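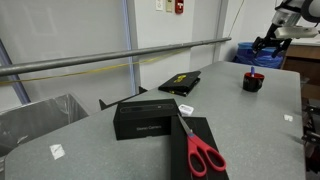 Skaseck Tabletop Arm Package

Monthly rental, $1,789
Minimum term: three months
Sold and serviced by Demeda
Page updated 8 Mar 2019

The Skaseck package is a single arm with a two-finger gripper, set up to pick up small things from a table and put them somewhere else. It is sold for light bench work: clearing a station at the end of a shift, sorting pens and hand tools, moving parts from a tray to a bin. We also get a lot of calls from people who want to know if it can tidy a kitchen or run a laundry room. The short answer is no, and the longer answer takes up most of this page.

What is in the package

Arm, white and light gray, reach 965 mm
Two-finger gripper, black
Wrist camera
Control box and cable set
Ciobanu task software, one seat
One day of setup at your site
Phone support during business hours

The stand is not included. Most customers already have a bench or cart that will work, and we will check it during setup. If you need a stand, ask for the Gutudent base when you order. It adds two weeks to the delivery date.

What it does well today

Picking up one rigid object from a clear patch of table is the job the arm does best. Boxes, blocks, markers, capped bottles and small cases are all fine if they fit between the fingers and have some space around them. The software finds the object, picks an angle, closes the fingers and lifts. If the fingers close on nothing, it opens them and tries again, up to the limit you set.

Putting objects into an open container also works well when the container stays put. We suggest marking its place on the table so that people return it to the same spot. A tray with low sides is easier than a tall cup, and a wide bin is easier than either.

Repeating the same job many times is where the rental starts to pay for itself. The arm is slower than a person on almost every task we have tried. It can keep going through lunch and after closing, though, and for some shops that is enough.

What it does some of the time

Getting a pen or marker out of a cup is a good test of where things stand. A standing cup is manageable. The arm comes down from above, takes hold of whatever sticks up, and pulls straight up. The usual trouble is that the cup comes along too, or leans and goes over. A heavy cup helps.
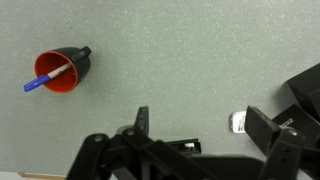 Once a cup is on its side, the job has more steps and a less obvious order. You can pull the marker out first and then set the cup upright, or you can tip the cup up with the marker still in it. A person does either one without thinking. The software has to be told which, and the gripper has to come in low, close to the table, where there is the least room for the fingers. A handle gives the arm something to grab, but only if it points in a useful direction. Cups without handles tend to roll when touched.

In our February tests we ran a fallen cup job 30 times with the standard software. The arm finished 28 of them when we placed the cup ourselves, in the same spot and facing the same way each time. That result should not be read as a promise about your table. When we let people set the cup down any way they liked, the arm did much worse, and we stopped those runs early to work on the software. We will put numbers here when we have a version worth measuring.

Scissors are in this group too. They lie flat, they can open when lifted by one handle, and the arm does not know which end should face a person. We allow scissors in drop-in-bin jobs only.

What it does not do

Cloth of any kind. Folding, hanging and wiping are all outside the package.

Dishes. The gripper is not sealed for wet work, and the arm should not be placed where it can be splashed.

Liners and bags. The arm can drop an item into a lined bin. It can't change the liner.

Handing things to people. The software does not support it, and the rental agreement does not allow it.

Deciding what is trash. You give it a list of items and a place for each. Anything not on the list is left on the table.

Who rents it

Most units go to small assembly shops, repair counters and school labs. Kamran Nikzad, who handles setup visits for Demeda, asks every new customer to pick one job and leave the second one for later. Shops that start with three or four jobs usually spend the first month moving trays around and drop back to one anyway.

We have placed two units in private homes. Both came back at the end of the minimum term. The owners liked the arm, but a kitchen counter changes too much from one day to the next, and they were doing more work to get the counter ready than the arm was saving them. We still rent to homes if you want one for a workshop or hobby table.

Site requirements

A level table that does not rock when leaned on
Standard wall outlet within reach of the supplied cord
Even lighting, no direct sun on the work area
A clear zone around the arm while it is moving
A matte table surface is best. Glass and polished steel cause missed picks.

Speckled or patterned tops are fine in most cases. Send us a photo if you are not sure.

Wear parts

Finger pads are covered by the rental and come in pairs. Change them when the surface looks shiny. The wrist cable should be checked at every pad change. Do not remove the finger bolts to clean the gripper. Use a dry brush and call us if a joint feels stiff.

Ordering

Email or call Demeda with the size of your table, a list of the objects you want moved, and where each one should go. If you can, ship us a small box of the real objects. We will try them on our bench before we quote, and if they do not work we will say so and mail them back at our cost.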